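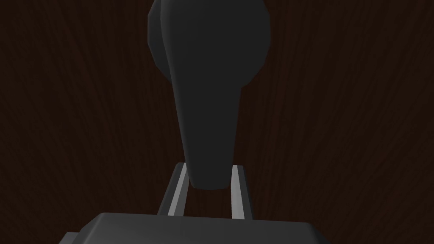 Minutes of the Safety and Faults Meeting
Boltville site, upstairs meeting room
2022-10-30

Chair: Dalva Lacerda
Present: cell operators, maintenance, simulation, purchasing. Apologies from the night lead.

1. Minutes of the last meeting

Accepted with one correction. The spare light curtain was ordered from Wannasri, not from Drirkodum. Purchasing will fix the record.

2. Gripper fault on cell 2

Dalva went over the fault report, number 702. The arm in cell 2 was running the handle pick on the Zakby line. The gripper was told to close on the stem of the part. It started to close, then opened again to full width while the arm was already lifting. The part came up a short way and dropped onto the table. The arm carried on to the drop point with nothing in the fingers and went through the release step as normal. The operator saw it and hit the stop.

No one was hurt. The guard door was shut. The part was scrapped and the table has a dent near the fixture.

The operator said it was the second time in the same shift. The first time the part stayed in the fixture and the arm left without it, so he put it down to a missed pick and reset. He did not write it up. Dalva asked that missed picks be written up from now on, even when nothing falls. The operator said the form takes too long for that. Agreed that a line in the shift book is enough.

Maintenance checked the air supply, the cable and the finger mounts. All good. The grip sensor read correctly on the bench. They swapped it anyway and kept the old one in a bag with the report number on it.

Simulation ran the same program against the model of the part. With the standard settings the grip held every time over 3,000 cycles. They then added a delay of 30 milliseconds to the grip signal and got the fault: the controller decides the grip has failed, sends the open command for a retry, and does not hold the lift. So the arm and the gripper are each doing what they were told, but the lift is not waiting on the gripper.

Maintenance asked where a delay like that would come from on the real cell. Simulation does not know yet. The network switch in the cabinet was changed in February and that is the first place they will look. Purchasing said the switch was a like-for-like replacement. Maintenance said it was the same model with newer firmware. To be checked against the delivery note.

There was a long discussion about whether the model is good enough to rely on. The simulated part is a plain rigid shape and takes no account of the oil film that the real parts arrive with. Maintenance does not want the fault closed on the strength of a simulation alone. Simulation agreed, and said the timing result does not depend on the surface of the part, but that slip should be tested separately.

Decided:
- Cell 2 stays in manual until the lift is interlocked with the grip signal.
- Program change to be written by simulation and checked by maintenance before it goes on the cell.
- Retry after a failed grip is switched off on all cells using this gripper.
- Slip test with oiled parts, arm at low speed, guard door shut.

3. Reset procedure

The printed card on the cabinet says to reset and continue after a missed pick. It does not say to look for a dropped part first. Dalva will rewrite the card. Operators asked for it to be in bigger type and to be put on the door side, where they stand. Agreed.

It was also raised that the reset key for cell 2 has been left in the lock between shifts. It goes back on the hook. The night lead to be told.

4. Supplier

Drirkodum has been sent the report and the log files. They have answered that they got them and nothing more. Purchasing will call. If they want the old sensor back, maintenance would like photographs of the connector taken before it goes.

5. Any other business

The dent in the table can be filled for now. Replacement top to be priced.

The floor tape by cell 2 is lifting again.

Training on the new stop buttons is moved until the program change is in, as it needs the cell running.

Actions

Lift interlock, program change: simulation
Check of program change, slip test: maintenance
Switch firmware and delivery note: maintenance with purchasing
Reset card, note to night lead: Dalva Lacerda
Call to Drirkodum, price for table top: purchasing
Floor tape: maintenance

Next meeting when the slip test is done. Dalva will send the time.

Comments (3)

cell4_op
Does the retry being off apply to us too? We get a failed grip most shifts and the retry sorts it out.

D. Lacerda
Yes, same gripper, so it applies. Please put each failed grip in the shift book so we can see how often.

maint_bench
Delivery note found. It doesn't list a firmware version. I'll read it off the switch when the cabinet is next open.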